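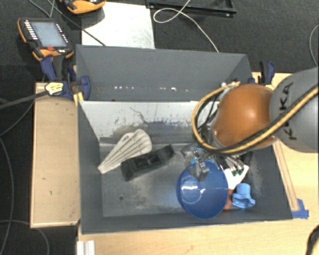
2.2 Planning the cell and placing the order

Complete this section before requesting a quote from Planell.

1. List the parts to be picked. Record the size and weight of each one.
2. Select the bin. Measure the inside at the floor and at the rim.
3. Reserve bench space for the bin, the clamps and the control pendant.
4. Order 2 grippers per arm, one as a spare.
5. Enter cables, clamps and hoses on a separate budget line. Allow 400 per cell.
6. Enter service at 2000 per year, starting in June.

NOTE: Prices exclude tax and freight. Kinnunen mounts are quoted separately.

CAUTION: Do not order the arm until the reach check in 2.1 is signed.

Send the completed form to Bülent Aksoy, Gillwood office.

Firkel Cell Planning Guide | Contact | Back to top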